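Samonte Bench: equipment plan and budget notes

Last revised 18 Jan 2021

What this repository holds

The parts list, the price sheet and the purchase schedule for the Samonte bench, a single-arm tabletop station used for kitchen pick-and-place work. There is no control code in here. If you came looking for drivers, they are in the samonte-control repository and have their own README.

The plan covers one bench in use now and a second one to be ordered in May. Prices are what we were quoted or what we paid, before tax, without shipping unless the row says so.

Files

budget.csv: one row per item, with supplier, unit price, quantity, lead time and status
schedule.csv: order dates and expected delivery
quotes/: scanned quotes, one folder per supplier
spares.csv: what we keep on the shelf and the level at which we reorder
props.csv: toy food, dishes and utensils for the tabletop

Columns in budget.csv

item: short name, matches the label on the storage bin
supplier: Skoklow, Kendetti, Zarent or "local"
unit_price: US dollars
qty: number to order for one bench
lead_days: calendar days from order to delivery, as quoted
status: planned, quoted, ordered, received, dropped
note: free text

A blank lead_days means we never asked. It does not mean the item is in stock. Rows marked dropped stay in the file so that old totals can still be rebuilt.

Suppliers

Skoklow sells us the arm and its controller as one line. They will not quote the controller alone. Lead time on the last quote was 70 days, and the quote was good for 20 days, so get the purchase request signed before you ask for a new one. We lost a quote last year waiting for a signature and the replacement came in higher.

Kendetti supplies the gripper, the finger pads and the wrist camera mount. Pads are sold in packs and we treat them as a consumable. Lead time is 14 days for pads and longer for the gripper body. Put both on one order if you can, as they charge shipping per order and not per box.

Zarent makes the table and rails. Each table is cut to order and can't be returned, so check the drawing in quotes/zarent before approving. The first drawing had the rail holes on the wrong side.

"Local" is anything bought on the purchasing card: cable ties, tape, clips, power strips, most of the props.

Props

Props are cheap one at a time and easy to forget in a budget. The first plan left them out completely and we ended up paying for them from the spares line. They now have their own line and their own file. Buy two of anything small. Replacement toy food from a different set is usually a different size, and then runs before and after the swap should not be compared. If a set is discontinued, write that in the note column and keep the last good piece off the table. 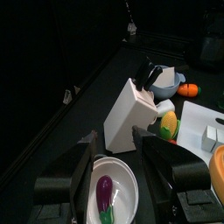
Dark tabletops cost a little more from Zarent than the standard finish. We asked for the same finish on the second bench so the two match, and the difference is already in the total.

Spares

Reorder levels are in spares.csv. Finger pads are the item that runs out. Check the bin before a long block of runs, and order when you open the last pack. Camera cables are second. There is no spare arm and no plan to buy one. If the arm goes back for repair, the bench is down until it returns, and the schedule should say so.

Second bench

Same list as the first with these changes:

- no second tool cart, the benches share one
- longer camera cable, the short one pulled at full reach
- install visit from Skoklow dropped, we will mount the arm ourselves
- power strip with a switch that can be reached from the front

The room needs another circuit before delivery. That is a facilities cost and is not in budget.csv.

Known gaps

Shipping is missing on 19 rows, nearly all of them local purchases. Calibration is listed as a flat yearly amount copied from an old quote and should be asked for again. Nothing is set aside for storage drives.

Making changes

Edit the CSV directly and put the quote in the right folder in the same commit. Don't overwrite an old price. Add a new row, set the old one to dropped, and say why in the note. Totals are computed by totals.py, which skips dropped rows and fails if a price is blank.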